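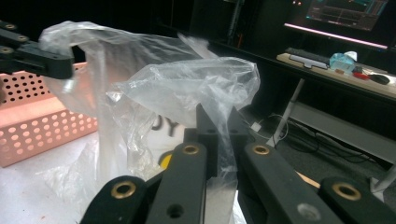
Home Modules Timetable Staff Library Contact
Search this site Go

Handling of Deformable Objects
Handout 6: Loss of Grip on Thin Film
Module leader: Theresia Lüthi. Laboratory supervisor: Lingyun Zhong.

6.1 Purpose of this handout

This handout accompanies the sixth lecture and should be read before the laboratory session. It concerns a fault recorded in January on the Wutau cell, in which an arm trained from hand-held gripper demonstrations continued its task after it had let go of the object. Students will be expected to refer to the case in their written reports.

6.2 The task

The task is to take hold of a clear plastic bag with two grippers, spread the film between them and lower the bag into a basket. Demonstrations are given by a person holding one gripper in each hand. The policy is then run on a pair of fixed arms fitted with fingers of the same shape.

Clear film is a difficult material for three separate reasons. It has no fixed outline, so the position of an edge cannot be worked out from the position of the rest. It shows whatever lies behind it, and printed lettering seen through a bag may be taken for a feature of the bag. It also reflects light along its folds, and these bright lines move when the film moves by even a small amount.

6.3 The fault

The run was supervised by Nidia Condori. The set held 632 demonstrations, of which 198 had been recorded with the bag already partly open. On the run in question the left finger closed on a single layer near a corner, and the right fingers closed on a twisted fold. When the arms moved apart, the single layer slid out. The left arm completed its path with nothing in its grip. The right arm carried the whole bag across the table, and the trailing film was drawn into the joint between a finger and its link bar.

The motor current rose and stayed high for 12 seconds before the operator pressed the stop. No one was hurt. One link was bent and had to be replaced.

6.4 Causes

The inquiry, written up by Yaqin Liao, found the following.

(a) Grip was judged from finger opening alone. A single layer of film is so thin that a closed finger holding it gives almost the same reading as a closed finger holding nothing.

(b) The current limit had been raised for an earlier task with the Nandeck trays and had not been set back.

(c) The demonstrations contained very few examples of a lost corner. People who lost a corner tended to stop and begin again, and those recordings were discarded as failures.

(d) The operator was watching the camera view on the monitor. The trapped film was hidden by the finger in that view, although it could be seen from the side of the table.

The third finding deserves particular attention. A failed attempt followed by a recovery is useful training material and should be labelled and kept.

6.5 Rules now in force

The current limit is to be read aloud and entered in the log before each run. The operator stands with a direct line of sight to both grippers and keeps one hand at the stop. Film caught in a joint is to be removed only when power is off, and it is to be cut free if it does not come away easily. Loose cables are to be kept clear of the place where the operator stands.

Hand-held grippers carry no motor, but their link bars can still pinch. Long sleeves are to be fastened at the wrist during recording.

6.6 Preparation for the laboratory session

Each pair will record lost-corner recoveries using the procedure in the Plirnik guide, and will then propose one further signal by which an empty grip could be detected. A proposal should state what the signal would read for a single layer, for a twisted fold and for no film at all. Reports are limited to 90 lines and are to be handed to Ditte Hjaltested at the laboratory desk.

Reading: chapter 4 of the course notes, sections on slip and contact.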